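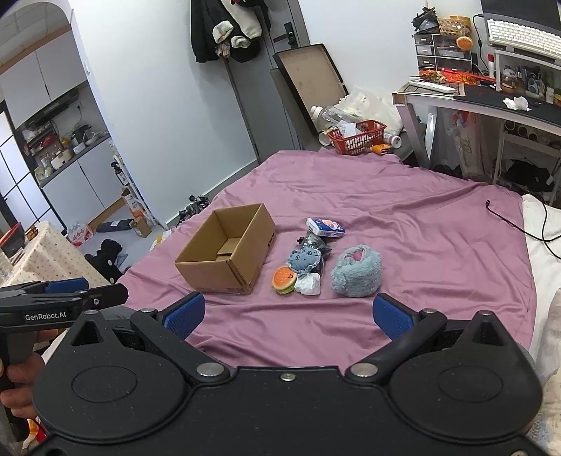 Good recording practice for hand-held grippers: a short guide

If you've just joined the Josach home tidying project, welcome! Packing small things into a box is a lovely first task, and a few house rules will keep your recordings useful to everyone at Perron who has to work with them later.

Before you start

Clean the finger pads with a dry cloth and look over the pins and screws. Open and close the fingers all the way 13 times — slowly — and listen for any scraping. Wobbly pin? Put the gripper aside and tag it.

Pick one work area and keep to it. A bed is fine, wrinkled sheet and all. Leave the rest of the room as people live in it, but put away letters, bank cards and family photos. Ask everyone at home before you record, every time.

Setting out the items

Stand the open box where you can reach into it without leaning. Mix hard and soft things: a packet of tissues, a plush toy, something in crinkly wrap (crinkly wrap is brilliant practice). Nothing sharp, nothing over 300 grams.

Recording

1. Start with the fingers wide open.
2. Pick up one item at a time and keep your free hand out of the way.
3. Lower it into the box. No dropping or throwing!
4. If you fumble, carry on. Recovered slips are some of the best material we get.
5. Stop after 40 minutes and rest your wrists.

Shuffle the items between runs and turn the box a little too.

Afterwards

Name each run by the Drurinico rules (room, task, run number) and upload it the same day. Anything showing a face or an address gets deleted, even if the grasping was perfect. The Jurnasmont checklist has a page for noting faults, and please do fill it in — we read every one.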